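Última actualización: 23 June 2018

La sábana verde

Sigo con la ropa de cama. En la entrada anterior dejé a medias el asunto de las sábanas y varios me habéis preguntado por la verde, así que empiezo por ella. La compré en Womach, en la sección de liquidación, donde doblan todo de cualquier manera y hay que sacar las cosas de la bolsa para saber qué talla son. En la etiqueta ponía verde salvia. A ratos lo es y a ratos tira a oliva, según la luz.

Lo primero que hago con una sábana nueva es extenderla entera en el suelo. En casa no me cabe, así que aproveché la nave, que tiene un suelo de hormigón pulido donde se ve enseguida si el borde va recto. No iba recto. Tampoco me preocupa demasiado, las que han estado meses dobladas en una bolsa hacen ondas en el borde hasta que se lavan un par de veces. La arruga larga del centro es la del doblez, y esa sí que cuesta. Con plancha sale; a mano, no.

También hay una pinza pequeña en el borde del fondo. Las pinzas son un invento barato y las recomiendo para cualquier tela que se escurra. Yo antes usaba las de tender, que son más grandes y dejan marca.
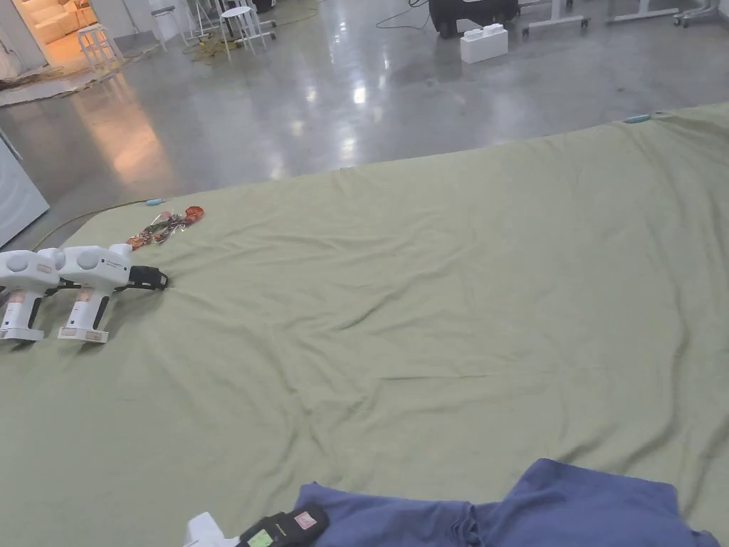
Estirar sin planchar

Mi método no tiene misterio. Se empieza por el lado contrario a donde uno está, se fija ese borde y se tira hacia uno con las dos manos abiertas, sin pellizcar la tela. Si se pellizca salen pliegues en diagonal y luego hay que volver atrás. Después se pasa el antebrazo de dentro afuera. Dos pasadas bastan para una cama normal.

Lo que no conviene es dejar cosas encima mientras se estira. Es consejo mío y no lo cumplo nunca. Siempre acabo con bolsitas, cables y lo que tenga en la mano repartido por la tela, y cada objeto hace su propio abanico de arrugas.

Probé también el espray antiarrugas de Flokari, que me costó más que la sábana. Deja la tela algo más blanda y huele a jabón de hotel. Las arrugas finas las quita si se espera un rato, las gordas se quedan donde estaban. No lo volveré a comprar. En agosto, con el calor, me sirvió igual un pulverizador con agua del grifo.

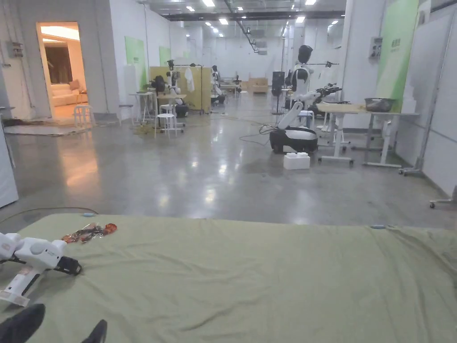
La sábana verde, todavía con arrugas, y el suelo de la nave al fondo.

De los tejidos hablo poco porque no entiendo mucho. El catálogo de Romaniuk dice que las suyas son de 300 hilos, y tengo una blanca de esas en casa que efectivamente se arruga menos. También pesa más y tarda en secar. En un piso sin terraza eso cuenta bastante, y en invierno termino usando siempre las mismas finas, aunque salgan del tendedero hechas un acordeón.

El verde tiene otra ventaja, y es que las pelusas claras se ven y se quitan. Con la gris que tenía antes no me enteraba de nada hasta que me acostaba.

Queda la cuestión de trabajar cerca del suelo. Para superficies bajas me pongo en el borde, con los zapatos fuera de la tela, y voy avanzando de izquierda a derecha. La espalda lo nota al cabo de un rato. Quien tenga una mesa grande, que la use.
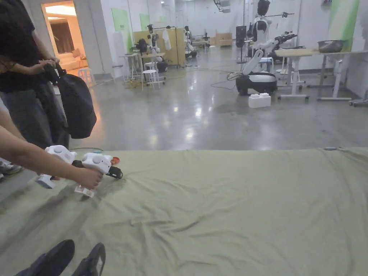
Escrito por la autora del blog | Archivado en: Casa, Textil | 2.458 lecturas

Un par de cosas que se me olvidaban. Me preguntabais si la sábana encoge. La he lavado a treinta grados y no he notado nada en el largo, aunque tampoco la medí antes, así que tomadlo como una impresión. A sesenta no la he metido ni pienso hacerlo.

Para guardarla la enrollo en vez de doblarla. Ocupa algo más en el cajón, pero no se le marca la raya del centro. La ato con una cinta de las que trae Custent en sus paquetes, que son anchas y no aprietan.

La próxima entrada será sobre fundas de almohada, que tengo un montón desparejadas y alguna habrá que tirar.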